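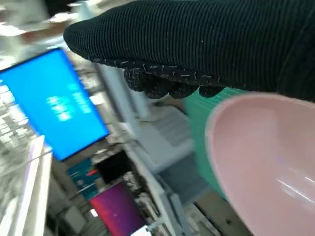
部屋の片付けの話を少し続けて書きます。正確には、本の減らし方の話です。長くなるのでつなげます。

1
春に今の部屋へ越してきて、段ボールを数えたら本だけで229冊ありました。前の部屋には造り付けの棚があったのに、今の部屋にはありません。買い足した棚は幅60センチのものが一本だけです。

2
最初は全部入れるつもりでした。奥と手前の二列にして、上の隙間に横向きで差し込んで、それでも床に山が残りました。二列目の奥の本は、入れた日から一度も見ていません。

3
10月に入ってようやく減らし始めました。一日でやろうとすると途中で読み始めて終わるので、毎晩5冊だけ見ることにしました。見て、残すか出すかを決めて、その日は終わりです。

4
基準は一つにしました。「今この本を持っていなかったら、もう一度買うか」。いい本かどうかは考えません。いい本かどうかで決めると全部残ります。

5
意外と早く決まったのは小説です。読み返すものと読み返さないものは、手に取れば分かりました。

6
時間がかかったのは実用書です。料理、語学、確定申告、登山。登山の本は六冊あり、最後に山へ行ったのは四年前です。地図が古くなっていたものは出しました。一冊だけ、写真がきれいな縦走の本を残しました。

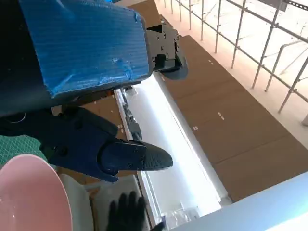 7
語学はチェコ語の教科書が二冊。学生のとき、語学学校で一年だけ習いました。先生はEduard Pešekさんという人で、授業の最後の十分はいつも詩の朗読でした。意味はほとんど取れませんでしたが、音は覚えています。

8
教科書の一冊は先生の書き込みのコピーが挟まったままでした。格変化の表に、赤鉛筆で「ここは歌で覚える」とあります。歌のほうは忘れました。これは残しました。

9
ついでに出てきたのが、同じころ古本市で買ったŠevčíkという小さな版元の詩集です。四十ページほどの薄い本で、棚に立てると背の文字が読めません。薄い本は棚の中で消えるので、箱にまとめて横置きにしました。箱の側面に題名を書いた紙を貼ってあります。

10
出すと決めた本の行き先は三つに分けました。古書店、友人、資源ごみ。資源ごみには、書き込みの多いものと、表紙が取れているものを入れました。

11
古書店は二軒に相談しました。駅の向こうのHurncombeは持ち込みのみで、一冊ずつ見てくれます。Akusは宅配で、送料は店持ち、値段はまとめて出ます。

12
Hurncombeには美術書と詩を持っていきました。店主が奥付を全部確認するので、二十冊で一時間近くかかります。待つあいだ棚を見てしまい、一冊買って帰りました。これは今でも少し反省しています。

13
Akusには文庫と新書を詰めて送りました。木曜日の夜に集荷を頼んで、翌週に査定の連絡が来ました。値段は期待していなかったので、そのまま承諾しました。値がつかない本も引き取ってくれるほうを選びました。

14
箱詰めで一つ。本の箱は小さいほうがいいです。大きい箱にいっぱい入れたら床から持ち上がらず、半分出して詰め直しました。引っ越しのときにも同じ失敗をしています。

15
残すと決めた本の並べ方は、次のようにしました。

・一段目(目の高さ):今年読むつもりのもの。入らなくなったら足さない。
・二段目:読み返す小説と詩。作者の順には並べず、読んだ時期の順。
・三段目:仕事で引くもの。辞書はここ。
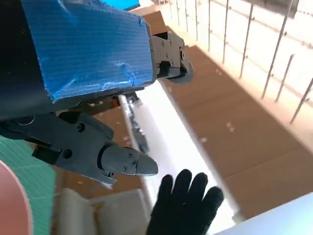 ・四段目:大きい本。写真集と地図。重いので下のほう。
・一番下:箱に入れた薄い本と、雑誌のSidusのバックナンバー。

16
Sidusは星の雑誌で、もう出ていません。2冊だけ抜けている号があり、それを探しているうちは手放せない気がします。抜けを埋めたら手放せるのかと聞かれると、自信はありません。

17
並べ終えてから気づいたのは、読んだ時期の順が自分には合っていたことです。「引っ越す前の冬に読んだ」という覚え方をしているので、題名を忘れていても手が届きます。家族には探せない並びですが、一人暮らしなので困りません。

18
電子にしないのか、という返信をいくつかいただきました。文庫の推理小説と漫画はもう電子にしています。詩と、図の多い本は紙のままです。画面だと行の途中で折り返されるのが気になります。

19
途中で一度だけ、出した本を買い戻しました。パンの焼き方の本です。粉の配合を書き写したつもりが、発酵時間を写していませんでした。出す前に、必要なページのメモを見直すといいと思います。

20
今のところ床の山はなくなりました。棚は手前の一列だけで、奥行きの余ったところには何も置いていません。掃除機が棚の前までまっすぐ入ります。

21
新しく買うときの決まりはまだ作っていません。一冊買ったら一冊出す、というのを二週間やってみましたが、出す本を選ぶのが面倒で、買うほうをやめていました。図書館の予約が増えたのはそのせいです。

22
次は紙の書類をやります。保証書と取扱説明書が引き出し一つ分あります。もう家にない炊飯器の説明書が入っているのは確認済みです。続きはそちらが終わったら書きます。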